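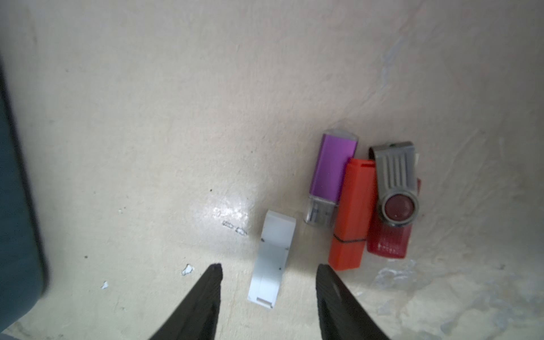 How many people came through the open day? I make it 175 on the sign-in sheet, and Muthu says a few walked straight past it.

Sunday, July 20, 2025

Writing this with my shoes off. What a day! Muthu Kotian ran the sorting table and I did the talking, then we swapped after lunch when my voice went. The flash drives were the big hit — kids kept asking if they could pick which one the gripper went for next (the purple one got a lot of votes, the plain white one hardly any). I'd planned on showing off the Marar planner on the big screen and people just wanted to stand at the table and watch the fingers close.

Numbers before I forget: 23 runs in the morning session, 3 dropped drives, all on the swivel type. I think the ribbed cover gives the fingers a funny edge to grab when a drive sits half under its neighbor. Spread them out more for the next one, or leave them bunched up and fix the grasp? I vote for fixing the grasp.

Cadi Rees from Senarero stayed a good while and wants to see the same thing with the Hasex controller. Told her October, which may have been rash.

To do: wipe down the table, email Cadi the run log, get the e-stop cable back from the Seleo bench, buy more name stickers.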